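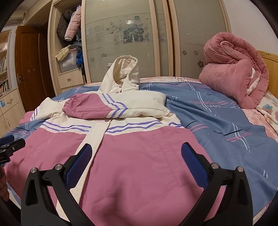
## Unit 2: Reading a Garment Before Cleaning or Repair

Course in Textile Care and Mending, Brallmont Evening Program
Instructor: Nataša Nikolovski
Handout for the session of Wed 9 July

### Scope of this unit

Students are expected to examine a garment fully before any water, heat, or needle is applied to it. The assessment record completed in this unit will be used again in Unit 3 (stain treatment) and in the final project. Students who missed the January intake should read the Unit 1 handout on fiber types first.

### 2.1 Laying out

The garment is placed flat, front side up, on a clean surface larger than the garment itself. Sleeves may be extended or folded across the chest, but the position should be noted on the record so that the back and front can be compared later. Hoods and collars are opened so that the inner surface can be inspected. On light-colored outerwear, such as a cream and pink jacket, the inside of the hood can be more yellowed than the outside, and the two surfaces are recorded separately.

Pockets are emptied at this stage. Fasteners are left as found until their condition has been written down.

### 2.2 Construction

The record should identify:

- the main fabric and any lining, with the fiber content copied from the label where one survives
- seams that join two colors
- trims, tapes, and stripes, and whether they are woven in, printed, or sewn on
- closures, including snaps, zippers, hooks, and buttons
- gathered or elasticized areas

A seam between a dark and a light panel calls for a colorfastness test on the darker side. Dampen a white cotton cloth, press it against an inside seam allowance for 2 minutes, and examine the cloth under daylight. Any transfer of color is reported to the instructor before work continues.

### 2.3 Discoloration

Yellowing has several common causes, and they do not respond to the same treatment. Skin oils collect at collars, hoods, and cuffs. Detergent that was not rinsed out leaves a dull, even tone. Storage in contact with untreated wood or cardboard tends to leave marks along fold lines. Age alone will yellow some synthetic fabrics, and this change is usually permanent.

Chlorine bleach is not used in this course. It weakens elastic and may deepen the yellow color of certain finishes.

### 2.4 The Wistau scale

Condition is graded on the Wistau scale, which runs from 0 to 20. A garment graded below 6 is not washed by machine. Grades are assigned by two students working separately and then compared. Where the grades differ by more than three points, both are entered and the garment is set aside for discussion.

The scale describes condition only. It does not measure value, and it should not be quoted to owners as an estimate.

### 2.5 Reading and preparation

Required: Hodžić, *Household Textiles*, chapter 4, through the section on snap fasteners.
Optional: the Davum workshop notes on pressing, available at the front desk.

Students should bring one garment of their own to the next session, together with a completed record. Unlabeled garments are accepted. Fur, leather, and items with beadwork are not.

Late records lose one grade step per session.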